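Can it do the washing up yet? Notes for Hullville talk

Tùng Bạch, 28 June 2024

Main hall, clicker is in the lectern drawer. 30 min plus questions. Water. Speak slower than last time.

Slide 1 – title

Say hello, thank the Roltdale lot for the lift. Don't read the title out, they can read.

Start with hands up: who has a dishwasher? Who still argues about how to load it? (wait for it, there's always a couple)

Then: everything tonight is about the bit a dishwasher can't do. Getting plates in. Getting plates out. Putting them somewhere sensible.

Slide 2 – what people ask me

When can I buy one. Will it take my job. Can it fold sheets.
Short answers: don't know, depends on the job, badly.

Promise to come back to all three. Do come back to all three, forgot the sheets in Châu.

Slide 3 – machines already do chores

Washing machine, kettle with a cut-off, bread maker. We stopped calling them robots once they worked. What they share: a box. You put the thing in the box, the box does one job, you take it out. The chore that's left for us is the carrying, sorting, lifting and stacking round the box.

Same on a shop floor. The Hurkberg packing line seals a carton faster than you can blink and there's still a person at each end of it. One feeding, one lifting off. I stood there a whole shift and the two ends is where all the trouble was.

Pause here. Let that sit before next slide.

Slide 4 – why the ends are hard

Go quick, this is the dry one.

Things aren't where they were yesterday. On the line every carton comes off the belt in the same place. In a kitchen the mug is behind the toaster.

Things are thin, shiny, see-through. Glass is a nightmare for a camera. Wet steel nearly as bad.

Things don't mind being held wrong until they suddenly do. You can hold a plate by the rim with two fingers and it's fine, then the weight swings and it turns in your grip. You fix that without thinking. Do the plate thing here, I'll have one with me. DO NOT drop it, it's from the canteen.

Slide 5 – two fingers

People expect a hand with five fingers. Most of what I work with has two, flat, open and shut. Like tongs. Ask the room: could you do your washing up with a pair of tongs in each hand? Someone will say yes. Ask them about the cutlery.

Two fingers gets you further than you'd think though. Plates, cups with handles, boxes, cloths if you don't care about the folding. It's bad at: coins, cling film, anything lying dead flat with no edge to get under. A plate flat on a table is right on the line, the rim is lifted a little and that's your chance. A sheet of paper, forget it.

Come back to the tongs later, they like the tongs.

Slide 6 – how it learns, one minute only

A person drives the arms through the job. Over and over. Program looks at what the cameras saw and what the arms did and tries to copy. That's it, no magic, no maths slide.

Say why over and over: because if the rack was always in one spot it learns the spot. Move the rack a hand's width and it puts the plate down in thin air. So you shift things round, change the plates, leave some clutter about. Boring work. I did a lot of it myself and my shoulders know.

Slide 7 – the numbers

Keep it to the one table, they glaze over.

Our own tally, plate into rack, own kitchen-style table at Roltdale:
317 tries
135 plate stood up in a slot and stayed there when the arm let go
106 plate got to the rack but leant on the wrong peg, or had to be nudged by a person
the rest, dropped, missed or stopped by us

Say it plainly. Well under half are clean. If a teenager did that you'd do it yourself. But (important) when I started this the clean pile was empty. Don't oversell, just let them see both.

Someone will ask about breakages. Seven plates. All ours, no canteen ones.

Slide 8 – sheets (THE SHEETS)

Cloth has no fixed shape. Pick it up and it's a different thing from what it was a second ago. Tea towel, sometimes. Fitted sheet, no. I can't fold a fitted sheet either, get the laugh, move on.

Slide 9 – shop floor is closer than home

My honest view. If you made me bet:

Shop floor first. Same table, same light, same ten parts, someone on hand with a stop button. A machine that's slow but doesn't mind doing it at three in the morning earns its place. Nobody wants that in the kitchen next to the bedroom.

Home later. Stairs, pets, grandad's chair, the drawer that sticks. And price. And who comes out when it jams.

Job question goes here. Say what I saw at Hurkberg: the lifting-off end is the one people ask to be moved away from. Bad backs. That's the bit I'd hand over first. Then be straight, I can't promise that's how a firm would choose to use it. Let them argue with me, it's a good argument.

Slide 10 – the rack

Leave this up a good while. Don't talk over it at first. Let them look.

Then point at:
the pink plate, up on its edge in the last slot on the right of the rack. That's what done looks like.
the green one in the right gripper, held by its edge and tilted up. Ask them which way they'd turn it next and see how many different answers.
light blue one still flat on the table, under the right arm. The pick up problem from slide 5, rim and two fingers.
left gripper, open, near the rack, nothing in it. Ask what their own left hand does when they stack plates. Mostly it steadies things. We do that with no thought at all and a machine has to be shown.
pliers and the little bag at the back. Stuff that isn't part of the job. It has to learn to leave those alone, no one puts pliers in a dish rack (well).

Pegs are thin and the gaps between them aren't generous. Getting a plate over there is the easy half. Lining it up with the gap is where most of my 106 come from.

If time, do the tongs again with the canteen plate and a volunteer. Need a rack for this – ask at the desk when I arrive, they had one behind the tea urn.
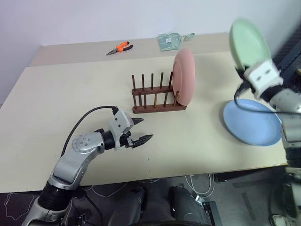 Slide 11 – so, yet?

Dishwasher in the box: yes, years ago.
Loading it, in my lab, with my plates, me watching: some of the time.
Loading it in your house while you're at work: no.
Put "no" on its own line, it's fine for them to laugh.

What I'd watch for if you read the news: was it one plate or a full sink, was it speeded up, was a person driving, how many goes did they have. Ask those four of me too.

Next talk is November, back in Châu, that one's all laundry. Leaflets by the door. Give the plate back to the canteen befroe I go.

Questions. Repeat each one into the mic, the back row couldn't hear last time.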